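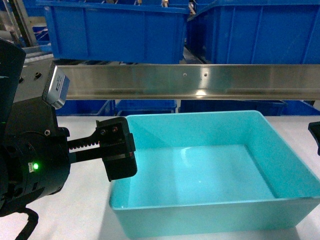 Tevau will bring back its studio music series Hadow for a second season in February, with Macarena Salcedo returning as host and singer Eusebio Cantero joining as the new musical director. The season has 10 episodes, two more than the first. Each episode puts four working musicians in the studio with a house band and asks them to perform songs they did not choose. The songs are picked by draw. Viewers send in titles ahead of time, the titles are printed on cards, and the cards go into a wide, shallow turquoise plastic bin on a white tabletop, where each musician reaches in and takes one at the start of the show. They then have 70 minutes to work out an arrangement with the band.

Hadow will be recorded at Bevstead, the former furniture showroom that Tevau has used as a studio for the past three years. The main room has been refitted over the summer with new lighting, a larger stage and seating for an audience of 200. Season one was recorded without an audience.

"The first season was quiet between songs, and I filled a lot of that quiet by talking," Salcedo said. "I'm looking forward to having people in the seats. The musicians have asked for it too. Most of them play to a room every week, and they said it was strange to finish a song and hear a chair move."

Salcedo presented a late-night radio show for nine years before moving to television. She will again interview each musician before and after the performance. The interviews will be longer this season, and part of each one will be recorded in the rehearsal room while the arrangement is being worked out.

Cantero takes over as musical director from Telmo Carrasco, who led the house band in season one and is leaving to tour his own album. Carrasco will come back for one episode as a guest and will draw a song like everyone else. Cantero has kept five of the seven players from the original band and has added a second keyboard player and a cellist.

"I was a guest in the first season, so I know what it's like on the other side," Cantero said. "I drew a song I had disliked since I was a teenager. By the end of rehearsal I had a version I still play at shows. The band did most of that work. My job now is to make sure they have what they need and that we stop arguing in time to perform."

Tevau received 709 song suggestions from viewers during season one. For season two, suggestions will be taken through the show's website and by mail. Each viewer may send up to three titles. Titles must be songs that have been released commercially, in any language, and the production team will clear the rights before a title goes into the draw. A title that was performed in season one can't be used again.

Ten of the musicians taking part this season will be performers who have not appeared on television before. They will be chosen from open auditions held at Bevstead in November. Applicants must be 18 or older and must perform their own material or a cover with no backing track. Groups of up to four people may apply as a single act. Audition slots are limited to 200 and will be given out in the order applications come in. Tevau will pay all musicians who appear on the show the same fee, whether they come through the auditions or by invitation.

The auditions will be run by Araceli Sotomayor, the show's talent producer. Sotomayor said the team is looking for people who can work with a band they have just met.

"We had some very good singers apply last time who had only ever worked alone," Sotomayor said. "A few of them did fine and a few had a hard day. This time the second half of the audition is with two members of the band, so we can see how that goes before anyone is on camera. Applicants should bring one song they know well and be ready to change the key."

The names of the invited musicians will be announced in January. The title music, written by Carrasco for the first season, has been recorded again by the new band. An album of performances from season one will be released by Sepúlveda in December on vinyl and as a download. It has 14 tracks, including Cantero's, and comes with notes by Salcedo on how each song was drawn and arranged.

All eight episodes of season one are available to watch on Tevau. Audience tickets for the season two recordings are free and will be offered by ballot, with a limit of two per person. Children under 12 can't be admitted to the studio. Details of recording dates, the ballot and the audition form are on the Hadow pages of the Tevau website. Press requests, including interviews with Salcedo and Cantero, should be sent to Niamh Dolan in the Tevau press office.

2021-10-13
By Niamh Dolan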